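My grandmother wound everything in figures of eight, the washing line and the Hoover flex and even the string from parcels, and I grew up believing this was simply what decent people did. I have since shared a house with Heledd Ellis, who coils a cable the way other people drop a coat, and I've slowly come round to her side of things.

We have been sold a great deal of tidiness lately. My neighbour Emanuel Olteanu spent a wet Friday fitting his desk with a Nidimia tray and a bag of 100 little ties, and it did look handsome, I'll give him that. Then he wanted to take his charger to work and had to go under there with scissors. I held the torch — and my tongue, mostly.

A lead that gets used every day wants to be left loose. It comes to hand, it goes where you need it, and it isn't being bent hard in the same spot night after night. The ones at the back of the cupboard are another matter, and those I do still wind and tie, in my grandmother's way, with a paper label.

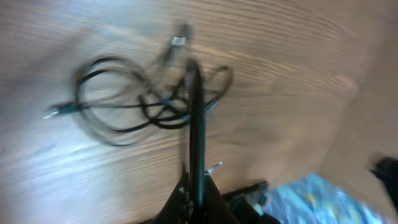 Does a loose coil do a cable any harm? Very little, so long as the loops are wide and nothing heavy is put down on top of them.

So I've stopped apologising for the table when people come round. Heledd never did apologise, of course, and she still moves the leads over with her elbow to make room for the teapot.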